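Comparing a Two-Finger Gripper and a Five-Finger Hand for Shelf Picking
Final report, Robotics Lab Project
Sorcha Ó Dubhghaill and Jolán Medve

1. What we wanted to find out

Our lab has two end effectors and everybody has an opinion on which one is better for household objects. The parallel gripper (we call it the Kostari, after the box it lives in) is simple and hardly ever breaks. The multi-finger hand, Irkholm, is newer to us and has a lot more that can go wrong. We wanted numbers. Same arm, same operator, same shelf, swap only the end effector and see.

Task: pick up a piece of fruit from the top of a shelf, hold it, put it down somewhere else on the shelf or in a bowl. Fruit because it is cheap, comes in odd shapes, and shows damage. Also the shelf edge gets in the way of the arm, so it is a harder problem than a flat table.

2. Setup

Arm control was by teleoperation, Jolán driving, Sorcha logging. We started with the old controller (Vitale) and switched to Forkton before any counted trials, so all the numbers below are from Forkton only. Command smoothing was left on for both. Should have tested with it off too, no time.

Logging script writes joint positions, grip command and a result code typed in by hand. Result codes: 0 dropped, 1 held, 2 placed. A pick only counted as placed if the fruit stayed where it was put for a slow count of five.

The hand wears a glove during trials. Without it the fingertips are smooth and round fruit slid out in the first warm up runs. We did not count those. The Kostari has rubber pads from the factory, left alone.

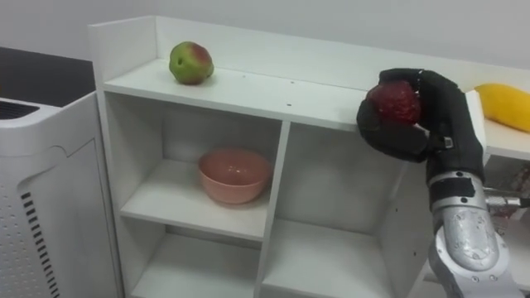
Grasp planning for the five-finger hand was mostly about where the thumb goes. Our first idea was a top grasp, all fingers coming down like a claw, which worked on paper and kept knocking the fruit backward. What we ended up with is thumb under, other fingers over the top and side, coming in from the front of the shelf. The dark red fruit with the bumpy skin is a good case for it, the thumb wraps around from the left underneath and the rest close over the top and right side. The wrist and forearm stay low this way, below the hand. The downside is the cable bundle at the wrist, which runs off to the side and needs room. We lost two trials to a snagged cable before we rerouted it.

The parallel gripper doesn't give you much choice. Come in from the front, jaws left and right, squeeze. Fast to set up. Jolán had it working in one afternoon, the hand took most of December.

3. Results

Total logged control messages per placement trial were capped at 3000, anything longer was a timeout and scored as a drop. The longest run that would have finished was 3347 messages, a mango with the five-finger hand, so strictly speaking we threw away a good placement. We kept the rule anyway.

Fastest placement was 935 messages. Parallel gripper, apple.

We ran 12 trials per end effector on each fruit type. Summary:

Apple: both fine. Parallel gripper quicker every time.
Mango: parallel gripper held it but it rotated in the jaws when lifted off center. Hand was slower, much less rotation.
Bumpy red fruit: clear win for the hand. The jaws only touch a few high spots on the skin and it rolls.

Placing into the bowl was harder than placing on the shelf for both. The bowl was in a cubby one level down, so the arm has to back out, drop, and go in again under the top board. The hand is bulky in there and its knuckles hit the board more then once. For the parallel gripper this was easy.

4. Problems

Operator learning. Jolán got better as we went, and we did all the Kostari trials first. That favors the hand. We should have mixed the order and only thought of it halfway through.

Fruit changes over time. The mangoes went soft by the last session and had to be replaced, the new ones were smaller.

No force sensing on either one. Grip strength was set by eye. With the hand we closed until the fingers stopped moving and then a bit more.

Finger calibration on the hand drifts. After a long session the index finger closed late and we had to re-zero it. Forkton has a routine for this but it needs the hand empty and fully open, so it breaks up the session.

5. What we would use

For apples and a plain shelf, parallel gripper, no question. For mixed fruit we'd take the hand even with the setup time. If the job involves cubbies, we're not sure. Sorcha thinks a wrist extension would fix the knuckle problem, Jolán thinks it makes the cable worse. Not tested.

6. Left to do

Rerun with mixed order and a second operator. Smoothing off. Try the thumb-under grasp on something longer than a mango - a cucumber maybe. Clean up the logging script so the result code can't be typed wrong (we had a few 22s in there, read as 2).

Log files and the plotting notebook are in the lab shared folder under our last names.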